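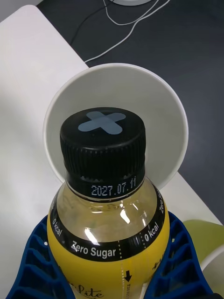

Stuck lids and tight caps

Run the cap under the hot tap for half a minute, dry it well, then grip it with a rubber glove. On a ribbed cap a thick elastic band does the same job. If a jam jar still won't shift, slide the tip of a teaspoon under the rim and lever gently until you hear the seal go.

Sticky rings in the fridge door

Line the door shelf with a folded sheet of kitchen paper and change it when you change the tea towels. For a ring that has already set hard, lay a cloth wrung out in warm soapy water over it and leave it for ten minutes. Scraping marks the plastic.

Smelly drinks bottles

Half fill with warm water, add a teaspoon of bicarbonate of soda, shake and leave overnight. Rinse twice. Savita Nigam wrote in to say she stores hers with the lids off, and we now do the same.

Leftover paper cups

A 600 ml jug of squash fills three large cups with a little room at the top. Spare clean cups are handy for sorting screws, starting off beans on the windowsill or mixing a small amount of filler. Don't put white spirit in them, as the lining may soften.

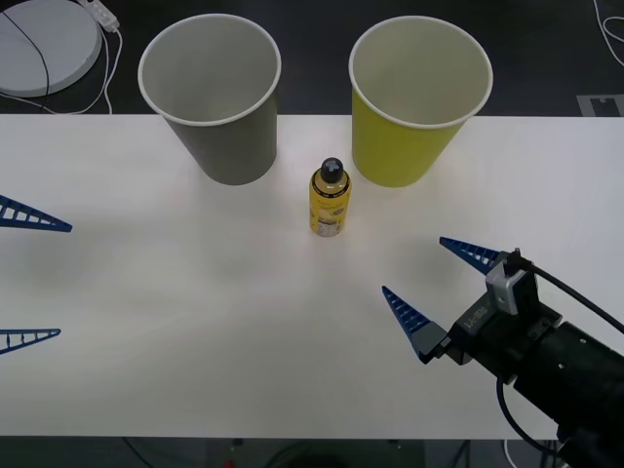
IN THE WORKSHOP

Spray cans

Store them upright, out of the sun and away from the boiler. After using spray paint, turn the can upside down and press until only gas comes out. Wipe the nozzle with a rag before the cap goes back on.

Paint drips on a worktop

Let them dry, then lift them with an old bank card held nearly flat.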